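Two arms, one floor of phones: an afternoon with the Lallum robotics club

Murray Paewai has a habit of stopping halfway through a sentence to watch a robot. He did it four times while we talked, and I didn't mind at all, as by the second time I was doing it too.

Murray runs the robotics club at Lallum College, where 35 students have signed up this year and a good number of them seem to turn up whether or not it's their session. The big project is called Ocampo. It's a two-armed setup that the club is teaching to put smartphones on stands, and it will be their entry in the Jalmont Challenge in December. Teams at Jalmont have to pick an ordinary household job and get a robot to do it in front of judges, with the objects moved about between attempts.

"We had a big list at the start," he says. "Folding tea towels, sorting cutlery, pairing socks. Somebody wanted to do pancakes! Then one of the Year 12s put her phone down on the bench and said, why don't we just make it pick that up and stand it somewhere sensible? And the whole room went quiet, because it's such a good problem. It's thin, it's slippery, it's got glass on the front, and it lies flat on the table with nothing to get hold of."

I'd assumed that a phone would be an easy thing for a machine to handle. Murray laughed at that, kindly, and handed me his own. He asked me to pick it up off the desk using only my thumb and one finger, held stiff. I managed it on the third go.

"See? You slid it to the edge. Everybody does. The students worked that out in the first week, just by doing it themselves and arguing. We had an entire session where the arms weren't even switched on, everyone was pinching at phones like crabs." 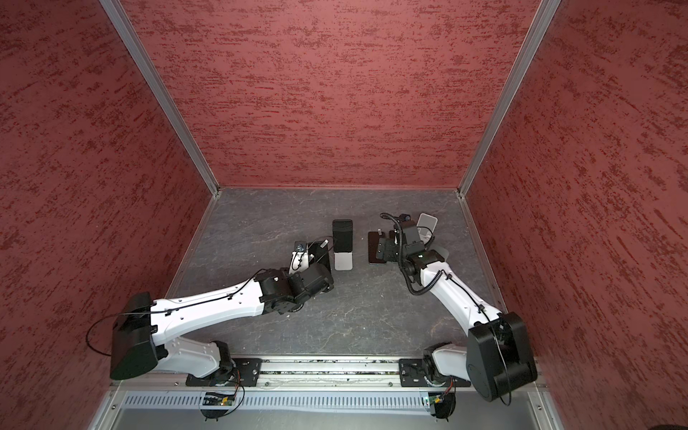 The two arms came next in our conversation, and this is where he really gets going. Why two? Couldn't one do it?

"One can do it some of the time," he says. "But think about what you do at home. You steady the stand with one hand and put the phone in with the other, and you don't notice you're doing it. The stands are light, so if you come in a bit wrong, off it goes across the floor. With a second arm you've got a helper. The hard part is that the two of them need to stay out of each other's way, and that took us ages. We had a fortnight of nothing but elbows."

Students guide the arms through the job over and over, and each try is saved so that the control program can learn from it. Murray set them a target of 1000 tries before they were allowed to train anything. They went well past it. The count on the whiteboard the day I came in was 3975, with a smiley face drawn in the nine.

"I thought they'd get bored, I really did. I planned for it, I had biscuits in the cupboard! But they made it into a sort of craft. They talk about each other's driving. This one's very smooth, that one's quick but a bit rough on the approach. They can tell whose run it was from the recording. I love that. I never told them to care about it."

He's just as keen on the runs that go wrong. A dropped phone gets logged with a short note by whoever was at the controls, and the notes are read out at the end of the session. Some are very dry. "Phone left the building" is one that has stuck.
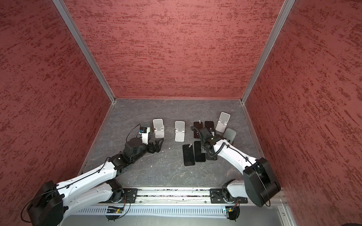 It also matters a great deal, he explains, that things don't stay the same. A program that has only ever met one phone and one stand in one spot will be lost as soon as you nudge either of them. So the club mixes up what goes on the floor of the workspace, and how much of it, and where.

"Early on we had a lovely result. Beautiful, every time, straight on the stand. Then I moved the stand by the width of my hand and it put the phone down very carefully on nothing at all. They were gutted. But that was the best lesson of the term, and it cost us an afternoon. After that they were bringing in different stands from home and asking their aunties for old phones."

Who decides on the layouts? The students do, with a pack of cards they wrote themselves. You draw a card and set things out as it says. There's a rule against putting back a card because you don't like it, and I gather that rule came in after some bad behaviour.

The club is split into small crews, and everyone changes crew after 12 sessions. Murray is firm about this. He doesn't want one person to be the coder for the whole year while somebody else always tidies cables. "The kid who's never touched a screwdriver should get to tighten a wrist joint and find out it isn't scary. And the builders should have a go at reading a log file. They moan, then three weeks later they're explaining it to me."

Ziller, an electronics workshop up the road, lets the crews use its benches when something needs soldering properly, and one of its engineers comes in now and then to answer questions. He's popular. He was asked so much on his last visit that he missed his bus.

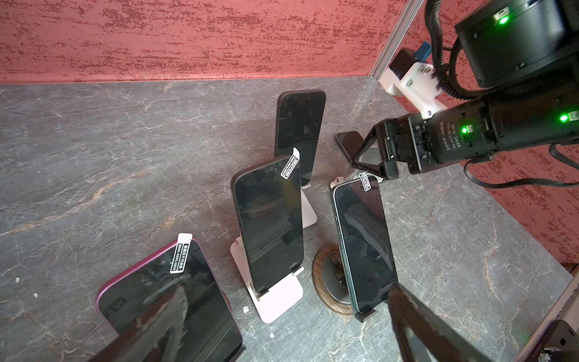
I asked about the cameras, as a small one rides on each arm close to the gripper, and Murray pulled his chair round to show me a recording.

"From up above, you get the general idea. Close in, you get the bit that matters, which is where the fingers are compared with the edge of the phone. But dark glass is horrible for a camera. It's a mirror, basically. You get the walls in it, you get all sorts. So the program has to learn that the reflection isn't the thing. One of our younger ones said it's like a budgie learning about mirrors, and now that's what we call it — the budgie problem."

Is it solved? "No! Better than it was. Ask me in December."

He's relaxed about how they'll do. Last time the club went to Jalmont, with a single arm that stacked cups, they came away with no prize and a long list of ideas, and he says the minibus home was louder than the one going. What he'd like this time is for the students to stand by their machine and explain it in their own words, including what it can't do yet.

"Judges always ask what you'd change. Ours could talk for an hour on that. I've had to give them a time limit."

At half past four the next crew came in, dropped their bags and went straight for the cards. Murray had stopped talking again. He was watching to see which one they drew.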